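How to run a read-aloud evening on the history of housework

A read-aloud group is the easiest kind of reading group to start and, I think, the most fun. You don't send out homework. People turn up, you hand around a text, and everyone hears it for the first time together. I've been doing these at Lernness for a few winters now, mostly on housework, wages and the long argument over who does the dishes, and I'd love to see more of them. What follows is how I set one up from scratch.

Before you start

You need a room, a text, printed copies, a pot of tea and two hours. The room should be small enough that a quiet reader can be heard without a microphone. We began in the big space at Naqvi Hall and it swallowed every second word, so we moved to the side room with the carpet and never went back.

Seven in the evening works well. Six is too early for anyone with kids to feed, and after eight the yawning starts. If your subject is unpaid work at home, it's worth asking who can't come at the hour you've picked, and trying a mid-morning session every so often. Our ten o'clock ones have a completely different crowd and some of the best talk.

Step 1: Pick a short text with a strong voice

Pamphlets are perfect. So are letters, speeches, old household manuals and union newsletters. Theory can work too, but choose a passage where the writer is cross about something or trying to win someone over. You'll hear the difference straight away when it's read out.

I started with a household guide in an Adwood reprint, 177 pages of instructions for getting through the washing, the baking and the mending without ever sitting down. We didn't read it all, of course! We took the chapter on Mondays and it lasted us the whole evening. There's a line in it about resting the eyes while shelling peas that still makes me laugh, and people brought it up for months.

Avoid anything that depends on footnotes. If you find yourself explaining the first paragraph before anyone has read it, save that one for a different kind of group.

Step 2: Cut it into pieces

Photocopy the passage and mark it up in chunks of about 500 words. Give each chunk a clean ending, at a full stop and preferably at the end of a thought. I draw a line across the page in pencil before I copy it, so everyone has the same stopping places.

Three or four chunks will fill a session. It never looks like enough on paper. Trust it, and keep a spare chunk in your bag if you're nervous.

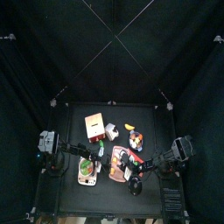

Toy kitchen pieces on a black tabletop

Step 3: Open with a question about ordinary days

Don't start with introductions and job titles. Ask something that everyone can answer from their own week. Here are a few that have gone well for us:

What did you do today that would only be noticed if you hadn't done it?
Which job in your house has no name?
Who taught you to fold a sheet, and did they teach your brother?
When did you last do nothing, and how long did it last?

Let each person answer in a sentence or two and move on. You can come back to the good ones later, and you will want to. The one about jobs with no name once gave us a whole evening on the person who remembers birthdays.

Step 4: Read around the circle

One person reads, then the next, a paragraph each. Anyone can say "pass" and the page goes to the next chair. Say this clearly at the start and then pass once yourself early on, so that it's plainly fine to do.

Ask people to read more slowly than feels natural. Old household manuals have marvellous long sentences full of semicolons, and they need air. If somebody trips over a word, let them sort it out. Leave corrections alone unless they ask.

Stop at your pencil line. Wait. The first silence always feels enormous when you're leading, but have a sip of tea and let it sit – someone will speak, and it's often the person you'd least expect.

Step 5: Talk for 25 minutes, then read again

I do set a timer for the talk after each of the first two chunks. It sounds bossy, but it stops the evening turning into one long conversation about the opening page. When it goes off, finish the sentence you're in and pick up the text.

If talk is slow to start, go back to the words. Who is "you" in this paragraph? Which verbs does the writer use for the maid, and which for the mistress? Where has the husband got to? Small questions like these get a room moving much faster than "what did we all think of that?"

Talk about housework gets personal quickly. People have had the same row at home for decades. Some will want to tell you about it in detail, and others will go a bit stiff. I let stories run if they're the teller's own, and I steer gently back to the page if someone starts telling a story on behalf of a partner who isn't in the room.

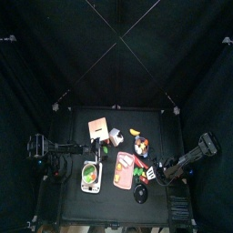
We tried this at our library and the talk kept sliding into chore rosters and dishwasher tips, one reader wrote in to tell me, and did I have a way of getting back to the history? I do, more or less. Keep a second, much shorter text from a different decade on hand, just a paragraph, and read it out when the tips begin. A wash-day diary entry next to a magazine ad for a twin tub does the job beautifully. Then ask what the second writer takes for granted that the first one couldn't.

Step 6: Share the clearing up out loud

At the end, name the jobs: cups, chairs, crumbs, lights, lock-up. Write them on the back of a handout and pass it around. In a group on this subject it's a lovely bit of practice, and you'll be surprised how much of the discussion carries on at the sink. Swap jobs next time.

Step 7: Keep a commonplace book

Buy a cheap exercise book and leave it open on the tea table. Anyone can copy in a line they liked, from the text or from the talk. Ours is up to page 58 and has recipes, a poem about lint and a fierce exchange in two colours of ink over ironing tea towels.

The Bendeta group, who borrowed this format from us, put theirs on a string by the door so people write in it on the way out. I'm stealing that for September.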